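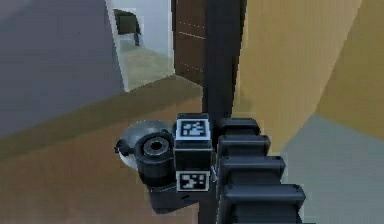 The vote nobody expected to matter

Sarkport Town Council has 16 members and meets in a room above the library. For most of its history the minutes have been read by the people who wrote them and by few others. Then the council voted on a parking contract, and 132 residents signed a letter asking for it to be done again.

The contract went to Szilágyi, a family firm that already ran two lots near the harbor. It covered every metered space between the bus station and Wisumdale Road for six years. The vote was nine to seven. One of the nine was a member whose brother-in-law rents office space to the firm, and he had not said so before raising his hand.

He says he forgot. The form he signed when he took his seat lists the property, but under his wife's name, and the clerk's office did not connect the two. Under the council's own rules a member with a family interest must declare it and leave the room. Without him the vote would have been eight to seven, so the contract would have passed anyway.

That is the part residents still argue over. Some think a rule was broken and the result should fall with it. Others say the town needed the meter money and got a fair price.

Veronika Bodnár has run a shoe repair shop on Wisumdale Road for 16 years. She wrote the first draft of the letter at her counter and left it there with a pen.

"I don't care who runs the meters," she said. "I want to know who is voting on what, and I want to know it before they vote."

The council's answer came in writing and ran to 66 words. It thanked residents for their interest and said the matter had been passed to the standards panel. The panel met in March, in private, and told the member to correct his form. There was no suspension and no second vote.
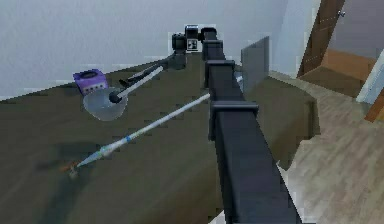
What changed afterward

The forms are now posted online, and members are asked for any interests at the start of each meeting, by name. It takes a few minutes. In neighboring Tondness, the same question has been asked for years - mostly to silence.

Bodnár wants one more step, a yearly check of the forms by someone outside the council. A motion to pay for it failed by two votes. She plans to bring it back when the budget is discussed in the spring, and the draft is on her counter again.

December 2020

Search this site Enter keyword Go

Contact the newsroom | Copyright, all rights reserved | Back to top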